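**Tellstead test charts: revised texture and fine-detail targets**

1 Jan 2021

Tellstead is pleased to announce a revised edition of its Basix series of printed test charts for camera and lens evaluation. The new edition replaces the charts issued in August and is supplied in matt and semi-gloss finishes. Customers holding a current support agreement may exchange one chart of each size without charge.

The principal change concerns the low-contrast texture panel. In the earlier edition the panel was printed at a single contrast level, and several laboratories reported that strong noise reduction flattened it before any useful reading could be taken. The panel is now divided into 6 zones of graduated contrast, so that the point at which detail is lost can be read directly from the results table.

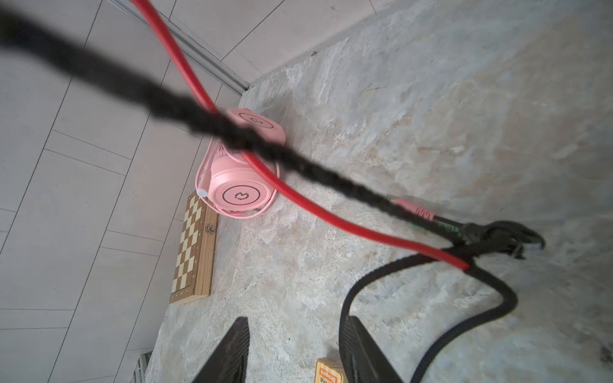
The accompanying guidance on supplementary subjects has also been rewritten. A printed chart is flat and evenly lit, and its results should be read together with at least one close view of real objects at differing distances. Fibrous and glossy surfaces placed side by side are particularly useful: the braided surface of the black cable is sharp towards the right and blurred at the upper left, where it lies nearest the lens, while the smooth red tube beside it offers very little texture to measure. Readings of fine detail should be taken only from the sharp portion of such a subject. A region softened by focus must not be recorded as a loss caused by processing.

Users of the Larau analysis module will find the new zones listed under the existing texture menu. Results saved with the earlier chart will open as before, but the two editions should not be plotted on the same axis. The default reporting threshold has been raised from 66 to 85 per cent, and may be changed in the settings panel.

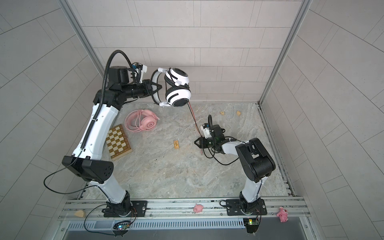

Lund, our exposure and tone module, receives a smaller update. It now reports highlight and shadow detail separately, which many users had requested for overhead cameras in fixed positions. Views that combine pale and dark parts deserve particular care — a long white forearm with a black corrugated conduit running along it, or white-and-black headphones held up near a light grey tiled wall, will show at once whether an exposure chosen for the background has cost detail elsewhere. The module allows up to 4 regions to be marked and compared in this way.

Orders for the new edition are now being accepted. Enquiries concerning exchanges should be addressed to Pacita Panganiban at the Tellstead chart office, quoting the serial number printed on the reverse of the chart.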